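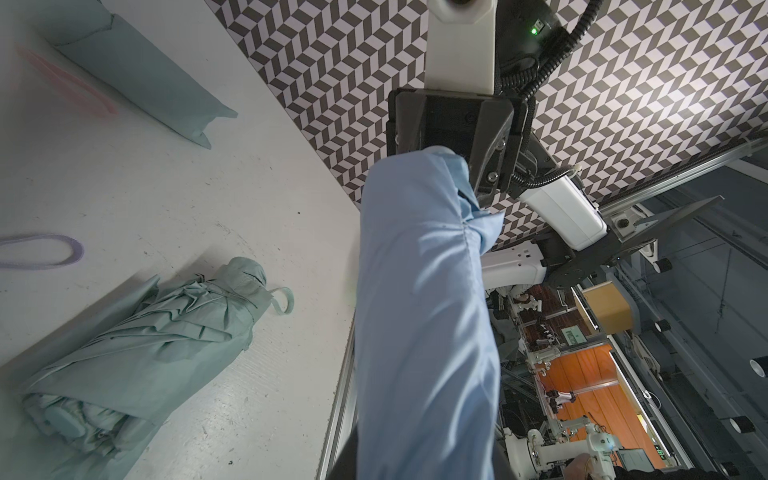

Welche Tätigkeiten verbleiben bei den Beschäftigten, wenn ein Roboterarm das Greifen und Vorlegen textiler Teile übernimmt?

Im untersuchten Betrieb verbleiben vor allem die Beurteilung des Materials, das Auflösen von Fehlgriffen und die Entscheidung, ob ein Teil in den Umlauf zurückgeht. Das Aufnehmen selbst entfällt weitgehend, das Beobachten nimmt zu.

12 Mal geteilt · 3 Kommentare

4.2 Veränderte Tätigkeitsprofile in der Textilaufbereitung

Abbildung 3: Hängend gegriffenes hellblaues Tuch am Greifer; auf dem Tisch weitere biegeschlaffe Teile, darunter eine Kordelschlaufe und ein zusammengelegter Schirm.

Die Erhebung am Standort Ronholm umfasste 86 Schichten in der Sortierung und Vorlage. Vor der Einführung der Anlage Trasa wurden gemischte Textilien von Hand vereinzelt, gewendet und einem von acht Fächern zugeordnet. Seit der Umstellung erfolgt die Vereinzelung durch Roboterarme mit Parallelgreifern, während die Zuordnung in Zweifelsfällen weiterhin manuell vorgenommen wird. Ausgewertet wurden die Anlagenprotokolle, die Schichtbücher und die Tätigkeitsaufzeichnungen der Beschäftigten.

Biegeschlaffe Teile stellen an das Greifen andere Anforderungen als formstabile Werkstücke. Der Griffpunkt bestimmt, wie sich das Material unter Eigengewicht legt, und damit auch, welche Merkmale für eine nachfolgende Prüfung zugänglich sind. Bei einem am oberen Ende gefassten Tuch, wie es Abbildung 3 zeigt, rafft sich der Stoff unterhalb der Backen zu einer schmalen Rolle. Saum, Etikett und etwaige Flecken liegen in einer solchen Lage häufig innen. Für die manuelle Sortierung war dies ohne Belang, da das Teil beidhändig aufgespannt wurde. In der automatisierten Vorlage entsteht daraus ein eigener Arbeitsschritt, den die Beschäftigten als »Nachlegen« bezeichnen.

Im Erhebungszeitraum wurden 3469 Griffe protokolliert. In 403 Fällen war ein manueller Eingriff erforderlich. Die Eingriffe verteilten sich ungleich über die Materialgruppen: Glatte Einzeltücher wurden selten beanstandet, Teile mit Schlaufen, Bändern oder Gestänge dagegen überdurchschnittlich oft. Zusammengelegte Schirme nehmen eine Zwischenstellung ein, da sie zugleich steife und weiche Abschnitte aufweisen und sich je nach Griffpunkt unterschiedlich verhalten. Das Schichtbuch führt sie unter »Sonstiges«, was eine getrennte Auswertung erschwerte.

Für die Beschäftigten verschiebt sich die Belastung. Die repetitive Greifbewegung mit vorgeneigtem Oberkörper tritt seltener auf. An ihre Stelle treten Wartephasen unregelmäßiger Länge, die durch kurze, nicht planbare Eingriffe unterbrochen werden. In den Aufzeichnungen wird diese Abfolge überwiegend als ermüdend bewertet, auch von Personen, die den Wegfall der Greifarbeit begrüßen. Die Spätschicht meldete nach 20 Uhr eine schlechtere Vorhersehbarkeit der Eingriffe; ein Zusammenhang mit der Materialmischung ist möglich, konnte anhand der vorliegenden Daten aber nicht geprüft werden.

Auch die Qualifikationsanforderungen ändern sich. Das Materialwissen, das zuvor beim Anfassen gewonnen wurde, muss nun zum Teil aus der Beobachtung des hängenden Teils abgeleitet werden. Erfahrene Kräfte geben an, Gewebeart und Nässe früher mit den Fingern beurteilt zu haben. Bimumetti, der Betreiber der Linie, hat darauf mit einer Einweisung in die Griffpunktwahl reagiert. Sie vermittelt, in welcher Orientierung ein Teil abzulegen ist, damit der nächste Griff gelingt. Neu eingestellte Personen durchlaufen die Einweisung vor dem ersten Einsatz, die bestehende Belegschaft erhielt sie im Oktober nachträglich.

Die Zuständigkeit für Störungen war zu Beginn nicht eindeutig geregelt. Eingriffe am Greifer galten als Instandhaltung, Eingriffe am Material als Sortierarbeit. Ein im Greifer verklemmtes Band fällt in beide Bereiche. Bis zur Neufassung der Arbeitsanweisung wurde in solchen Fällen die Instandhaltung gerufen, mit Stillständen von teils über 8 Minuten. Nach der Neufassung dürfen eingewiesene Sortierkräfte den Arm in die Halteposition fahren und das Teil selbst entnehmen. Das im Projekt Fu entwickelte Freigabeverfahren sieht dafür eine Quittierung am Bedienfeld vor.

Mit der erweiterten Befugnis wurde die Eingruppierung der betroffenen Stellen nicht angepasst. In den Aufzeichnungen wird dieser Punkt häufiger genannt als die Ergonomie. Der Betreiber führt an, die Entnahme sei eine Teilaufgabe von geringer Dauer. Gemessen an der reinen Handhabungszeit trifft dies zu, die Bereitschaft zum Eingriff besteht jedoch über die gesamte Schicht und ist in der Zeiterfassung nicht abgebildet. Abschnitt 4.3 behandelt die daraus folgenden Änderungen am Erhebungsbogen.

12 Mal geteilt · 3 Kommentare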